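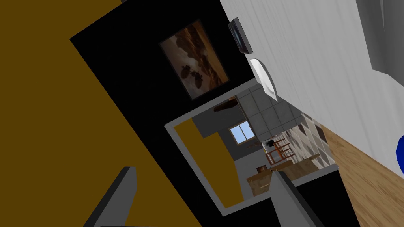 Section 4: Setting up the family side of your Mokach care account

Okay, you've got the agency paperwork signed and your parent (or spouse, or aunt, or whoever you're looking after) has a caregiver assigned. Now comes the part I get the most calls about, which is getting the rest of the family onto the account so you can all see the visit schedule. I'm Driss Abdelaziz, I look after family onboarding at Maminness Home Care, and I've set up my own father's account this way, so I've made most of the mistakes already.

Set aside 16 minutes if it's only you, longer if you have siblings with opinions.

Before you start

You'll need the client number from your welcome letter (it starts with MB if you're with the Biltberg office and MM if you're with Montoya), plus an email address for each person you want to add. Please don't share one email between two people! The visit notes go to whoever opened them last and it gets very confusing.

4.1 Create the lead contact

1. Sign in to Mokach and tap Family.
2. Tap Add lead contact and type in the client number, no spaces.
3. Enter your name exactly as it appears on the service agreement. If you signed as Katherine, don't put Kathy here. The form will take it, but then our office has to call you.
4. Pick a phone number for daytime calls. This is the one the caregiver's supervisor uses if a visit is running late.
5. Tap Save and wait for the green bar.

Note: There's one lead contact per client. The lead can change the schedule and everybody else can only read it. You can hand the role to someone else later, see 4.5.

4.2 Add other family members

1. From the Family page, tap Invite.
2. Type the person's email and choose Viewer or Backup. A Backup can approve a change when the lead doesn't answer within 2 hours. A Viewer just looks.
3. Decide whether they can read the visit notes. I leave this off for grandkids and on for anyone who helps with meals or medication reminders.
4. Send the invitation. It's good for 8 days, and after that you have to send a new one.

You can add up to 50 people, and yes, I've had a family ask me for more.

Caution: Visit notes can mention bathing, toileting, moods and medication. Ask the person receiving care who they're comfortable with before you turn notes on for anyone. My father was fine with my sister reading everything and very much not fine with my cousin, and I'm glad I checked first.

4.3 Set up the weekly schedule

Your care coordinator will have put in the hours from the assessment, so you should already see blocks on the calendar. If it's blank, stop here and call the office.

1. Open Schedule and check the start and end time of every block.
2. Tap a block to see what's planned for it (breakfast, laundry, a walk, a ride to an appointment).
3. To move a visit, tap Request change, choose the new time, and add a line about why. "Eye doctor" is plenty.
4. Wait for the word Confirmed. Until you see it, the old time still stands and the caregiver will show up for it.

Note: Changes to overnight or live-in care can't be made in Mokach. Those go through your coordinator by phone, because we have to line up relief for the caregiver's rest hours. I'd love to have that in the app and I keep asking.

4.4 Fill in the home page for caregivers

This is my favorite bit and people always skip it. It's a page the caregiver reads before the first visit, and substitutes read it too.

1. Open Home details.
2. Put in how to get into the building, where to park, and which door to use.
3. Add pets, with names. Say if the cat bolts.
4. Under Preferences, write down the little things: how they take their coffee, what they like to be called, which TV shows are sacred.
5. Under Safety, list loose rugs, tricky steps, and where the walker usually lives.

Caution: Don't type alarm codes or lockbox codes into Home details. Use the Access field, which only shows up for the caregiver on shift.

Go back and reread this page every so often. Mine still said my dad liked the window open at night long after he'd switched to three blankets and a closed door.

4.5 Hand over the lead role

1. Open Family and tap the name of the person taking over. They need to be a Backup already.
2. Tap Make lead.
3. Both of you will get an email. Both of you have to click the link in it.

If the current lead can't do this because they're sick or can't be reached, call the office and ask for family onboarding. We'll need to look at the service agreement, and if there's a power of attorney, have a copy handy.

Billing contacts are set separately, in Section 5.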